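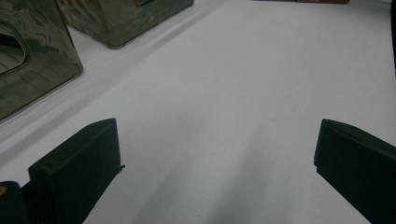 Torker hand-held gripper kit, trial unit 2 - acceptance check, 6/14/23. Inspected by Bahman Mahmoudi. Fingers checked in the open position over the white bench top, with the two smoky-grey boxes left towards the back as test items.

1. Finger faces: both flat, matt black. Pass.
2. Finger fixings: small nub or screw tip on inner side of left finger. Check against drawing. Open.
3. Travel, open to closed: smooth over 107 cycles. Pass.
4. Trigger return: slow on 3 cycles. Carkau to advise on spring.
5. Cable strain relief: secure. Pass.
6. Service interval: manual says 2,000 cycles, label says otherwise - Carkau to confirm.

Result: held pending items 2, 4 and 6. Copy to Dougal Mackay.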